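3. Preencher a declaração de origem

Eu faço sempre por esta ordem, e na Omley já ninguém me pergunta nada sobre exportações!

1. Abra o modelo e escreva o código pautal da mercadoria.
2. Indique o país de origem (o de fabrico, atenção – não o de envio).
3. Guarde com o número da fatura, no meu caso 541. 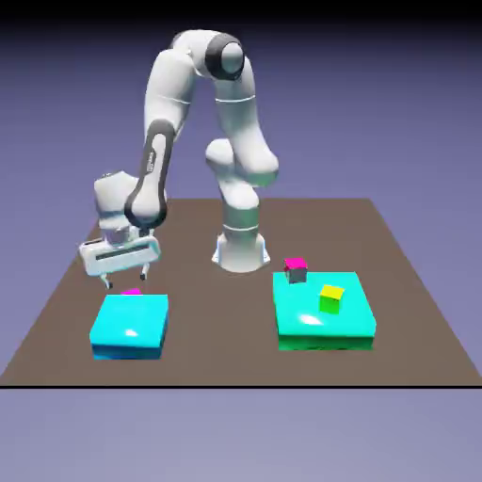
Noreen Hayat comentou que prefere copiar primeiro o número da fatura, e também dá.

Cuidado: depois de assinar, já não mexo em nada.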